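Pandlow revises stain guidance for marble counters

2 min read

Stone supplier Pandlow has revised its care sheet for white marble worktops, lowering the recommended interval between sealer applications from 12 months to 10. The change applies to polished and honed slabs sold through its Enau and Siton showrooms.

Veined white stone varies in porosity across a single slab, the company said, and a sealer may wear unevenly as a result. The sheet now asks installers to run a water-drop test at several points before resealing.
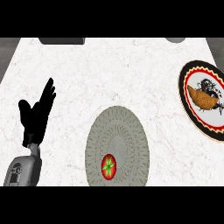
Availability

The revised sheet takes effect in January. Printed copies go out with new orders. A 50-page installer manual will follow in spring.

Related items
Ivanov quarry reopens lower bench
Honed or polished: wear compared
Siton showroom extends hours

Contact | Copyright | Back to top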